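How to Square Up a Small Block Without Losing Your Temper

A block looks like the easiest thing in the shop to get right. Six faces, all flat, how hard could it be. I have a drawer in Kevdale full of answers to that question.

You need a flat work surface, a block, a straightedge, 300 grit paper and 15 minutes you were going to waste anyway.

Step 1. Clear the surface and wipe it. One crumb under the block and you will spend the afternoon correcting an error that isn't there. Set the block down flat, near the middle.

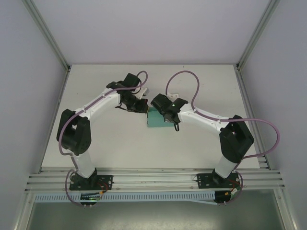
Small teal block on the flat white work surface.

Step 2. Get your eye down low and look along the face you plan to work on. Color fools people. A smooth teal face can go from pale aqua to dark teal in one glance, and none of that tells you whether it's flat. Trust the straightedge. It has no imagination.
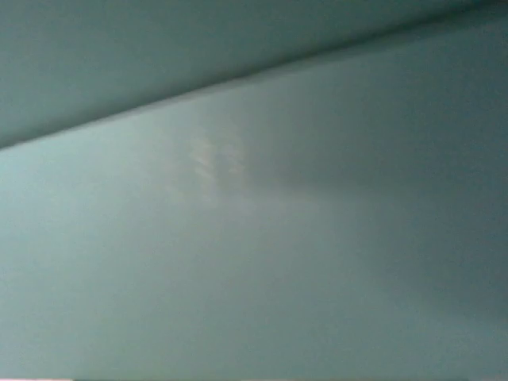
Granness Bench Club, Small Parts Group

Step 3. Tape the paper down and move the block over it, up to 30 strokes, then check. Turn it end for end and repeat. Pressing harder rounds the corners, a technique I have mastered.

Step 4. Stand the block next to something straight and look at the gap between them. If it's wider at one end, one of the two is leaning. It will be yours.

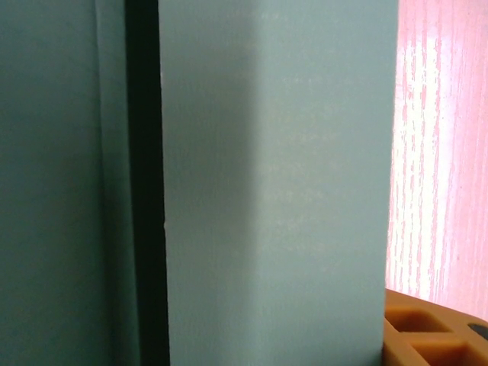 Plileo Notes, No. 2

Step 5. Run a fingertip down each edge. A tiny nick can stay. Chasing it out means taking down the whole face, and then you are back at Step 3 with a smaller block.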